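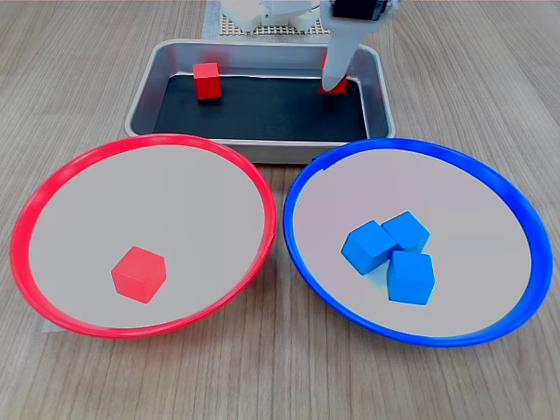 Issue 40

Home Posts Archive Public Records Contact

On the Encryption of Police Radio in Inskip

September 25, 2019

Reading time: 5 minutes

The Inskip Police Department has given notice that its dispatch channels will be encrypted when the new Vetell radio system enters service. After that change, a resident with an ordinary scanner will no longer be able to hear patrol traffic. The notice was posted on the city website under "Equipment Updates," and it is one paragraph long. I have lived in Inskip for most of my adult life and have followed its public safety policies on this site for several years. The matter deserves a longer treatment than the city has provided.

I should state my position at the start. I do not oppose encryption of all police communications. Tactical channels, undercover work, and the names and birth dates read over the air during a traffic stop are proper subjects of protection. My objection concerns the routine dispatch channel, which has been open to the public in this city for as long as it has existed.

What the notice says

The notice gives two grounds for the change. The first is officer safety. The department writes that persons fleeing a scene are able to follow police movements using a telephone application, and that officers have arrived at addresses to find that their approach was expected. No incident is cited. I submitted a records request for any report in which this was noted, and the reply stated that such reports are not categorized in a way that permits a search.

The second ground is the privacy of victims and witnesses. This is the stronger of the two. An open channel carries home addresses, medical conditions, and the circumstances of family disputes. Anyone who has listened for an evening will have heard something that was no business of the listener. The department already has a procedure for moving sensitive details to a mobile data terminal, but by its own account the procedure is followed unevenly.

What the notice does not address is the position of the local press. The weekly paper in Pruder covers Inskip with a very small staff and has relied on a scanner in its office to learn of fires, collisions, and serious crimes. Under the new arrangement it will learn of them from the department, at a time of the department's choosing.
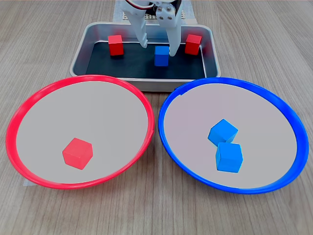 The experience in Mamumville

Mamumville encrypted its dispatch channel before Inskip did, and its record is instructive. At the time of the change, the Mamumville department promised a public incident log, updated throughout the day. I have kept a copy of that log since it first appeared. Over the period I reviewed, it contained 201 entries. Most gave a category, a block-level address, and a time. A considerable number were posted a day or more after the event, and a few were later removed without explanation.

The log is of some use to a person who wishes to know why there were patrol cars on the next street last week. It is of little use to a person who wishes to know whether to keep the children indoors this afternoon. Delay may be reasonable when an investigation is at a delicate stage. It is harder to justify for a downed power line or a closed road.

I wrote to the Mamumville department to ask who decides when an entry is posted. The answer was courteous. It said that entries are released "upon supervisory review," and that there is no written standard for the length of that review.
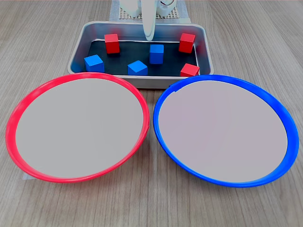

Cubes in the metal tray, with the red and blue rims in front.

Cost and access

The Vetell contract was approved in the spring as part of the general equipment budget. Encryption was listed as an included feature, with no separate price, and it was not discussed when the council voted. Residents who attended, as I did, would have understood that they were hearing about battery life and coverage in the hills north of town. Coverage was a real problem. The old system was said to reach only 80 percent of the city reliably from a portable unit, and officers had complained of this for years. I have no quarrel with the purchase of new radios.

Some cities have taken a middle course. They encrypt the channel but lend or license a receiver to news organizations that sign an agreement on its use. Others broadcast the dispatch channel on a public stream with a short delay. Either approach appears to be technically possible with the equipment Inskip is buying, according to the feature list attached to the contract. The department has not said whether it considered them.

An agreement limited to news organizations does raise the question of who qualifies. A site such as this one, which is read by roughly 1000 people in a good month and has no office or press card, would probably be excluded. I would accept that result if the Pruder paper were included. A public stream would be preferable, as it would spare the city from deciding who is a journalist.

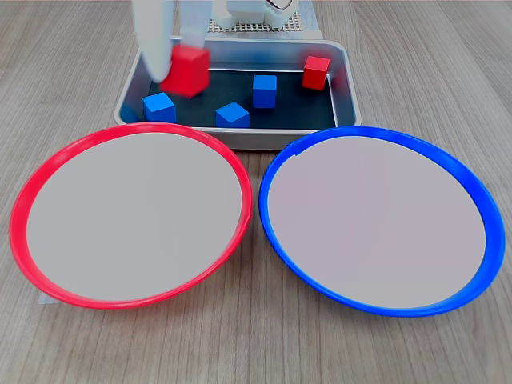
White gripper fingers at the tray.

Requests to the council

I have submitted written comments asking for the following before the system enters service:

A published policy stating which channels will be encrypted and for what reason.

A delayed public stream of routine dispatch traffic, or a written explanation of why one cannot be provided.

A fixed limit on the time between an incident and its appearance in any public log, with exceptions recorded and reported each year.

A rule that log entries may be corrected but may not be deleted.

The comments were acknowledged by the clerk's office. I have been told that they will be included in the packet for the next regular meeting, although the item is not yet on the agenda. Residents who wish to comment may do so in writing through the clerk or in person during the open period at the start of the meeting. Speakers are asked to give their street of residence.

I will post the department's response when it is received. Readers in Mamumville who have kept their own copies of the incident log, particularly for the first weeks, are invited to send them through the contact page.

Related posts

Reading the Inskip Police Budget, Line by Line
Records Requests: Forms, Fees, and Waiting Times
Traffic Enforcement on the Pruder Road
Notes on the Mamumville Incident Log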